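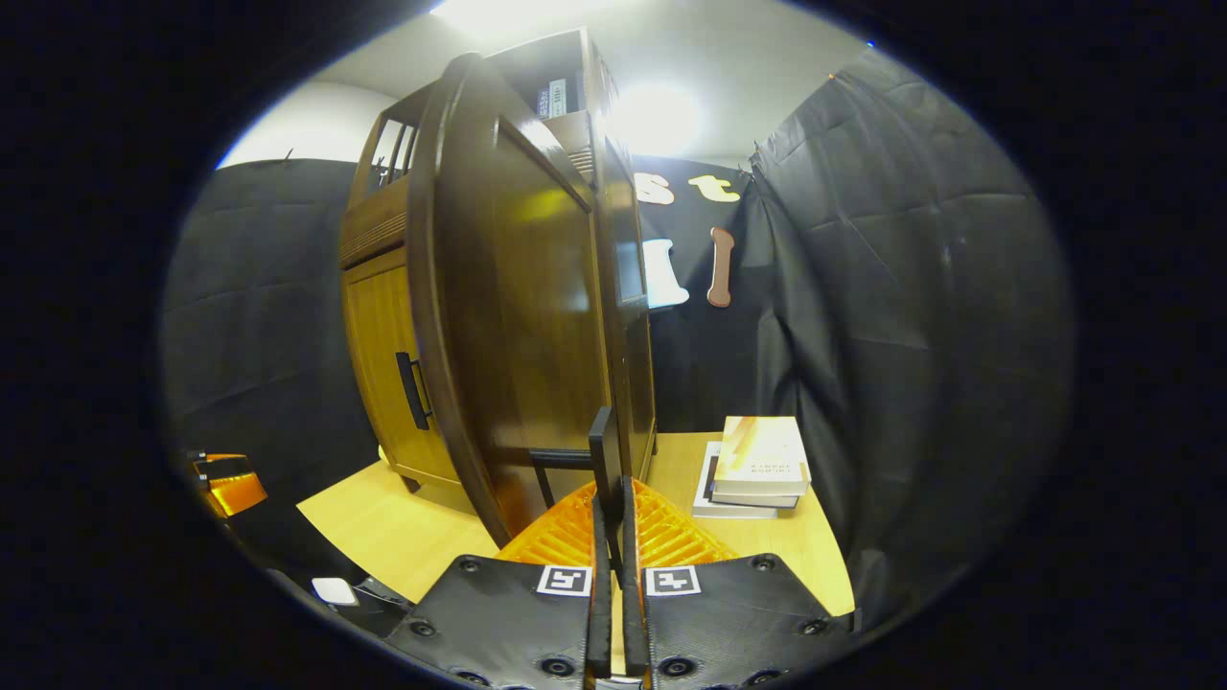
Section 4: Filling Your Tabletop Cabinet

Now for the fun part! Your Junetti cabinet is built and standing on its table, and it's time to give your books a proper home. Set aside 26 minutes and enjoy it.

1. Stack your books on the table next to the cabinet, close enough to reach without stretching.

2. Hold the cabinet steady with one hand and pull the long black handle to open the door. Let it swing all the way out.

CAUTION: Keep fingers away from the hinge side.

3. Wipe the inner shelf with a dry cloth. Start with your biggest books down here – they give the cabinet a nice, solid base.

4. Stand slim books or binders upright in the open unit on top, spines facing out so you can read the labels. They look great up there! 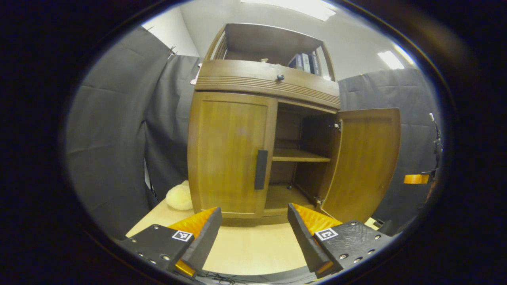
Fig. 4-2. Right door open, inner shelf ready to fill. Binders go in the upper unit.

5. Pull the round knob to check that the drawer slides freely. It's a wonderful spot for pens, bookmarks and all those little notes you want to keep.

6. Close both doors gently.

NOTE: If a door rubs, loosen its hinge screws by 2 quarter turns, lift the door slightly and tighten again.

Spare knobs and handles: ask for part 658.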